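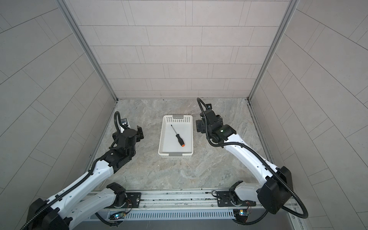
White basket with grey handle inserts, on a marble-patterned floor.

Tasley Table Planner: Setting Up for Your First Service

Posted in October by the Tasley guides desk
6 min read

Section 3. Opening your dining room

By now you should have your account working and your restaurant's name showing at the top of the screen. If you're still seeing "New venue" up there, pop back to Section 2 and finish the last page of it, as the planner won't save a floor plan for a venue without a name. Make yourself a cup of tea while you're at it, because this is the longest section in the guide and it's much nicer done in one sitting.

Drawing the room

1. Open Rooms and choose Add a room. Give it the name your staff really use. If everyone calls it "the back bit", then "the back bit" is what you want on the screen at eight in the evening.

2. Pick a floor background. The planner comes with plain white, plain grey and a handful of textures, and you can also load a photo of your own floor. Do bear in mind that your table labels will sit on top of it. A stone with pale grey and beige swirled together, and darker veining running through, like the one by the basket, is lovely to walk on but makes small grey lettering hard to pick out, so switch the labels to Dark if you go that way.

3. Drag your tables in from the left-hand list. Rounds, squares and long tables are all there. Banquette seating is under Other, which we know is a funny place for it.

4. Tap each table and set the smallest and largest party it can take. A four-top that you'd happily give to a couple on a quiet night should be set to 2 and 4.

5. Press Save room.

Note: you can have up to 14 rooms on one venue. A terrace counts as a room, and so does a bar if you take bookings at it.

Setting your sittings
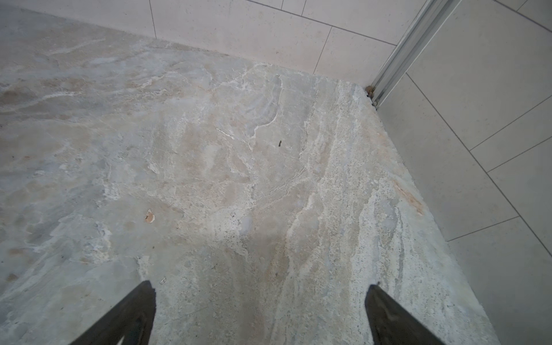 Sittings are the blocks of time in which guests can book, and most places have at least two of them, lunch and dinner, with brunch added in if you're that way inclined. It's worth having your opening hours written down in front of you before you begin, along with the time your kitchen takes its last order — the two are seldom the same. While you're choosing colours for each sitting, try to keep them well apart from whatever floor you loaded earlier. Soft beige and faint peach patches in a stone will swallow a pale orange brunch marker whole, and a good strong blue or green will serve you far better.

6. Open Sittings and choose New. Type a name, a first table time and a last table time.

7. Set the gap between bookings. The planner starts you off at 15 minutes, and we'd gently suggest leaving it there for your first few weeks. You can shorten it once you know how your kitchen copes.

8. Set how long guests may keep the table. You can have a different length for larger parties, which is a blessing when a birthday group settles in.

9. Press Save, then repeat for each sitting.

Caution: changing the length of a sitting does not move bookings already made in it. Check the Clashes page afterwards and ring any guests whose tables now overlap.

Connecting the Bolley till

10. Switch the till on and wait for its home page to appear. Open More, then Partners, and write down the code shown there.

11. In the planner, open Connections, choose Bolley and type in the code.

12. Choose which menu to bring across. The planner will take 200 dishes in one go. If your menu is longer than that, bring in the food first and the wine list second.

Note: if you use a Hirano kitchen printer, leave it switched off until step 12 has finished. It can otherwise print a ticket for every dish on the menu, and that is a great deal of paper.

Caution: do not connect a till in the middle of service. Early morning is best, before any tabs have been opened.

Related guides
Taking deposits for large parties
Moving over from Prelivau bookings
Importing a guest list of 3000 names or more
Printing the evening sheet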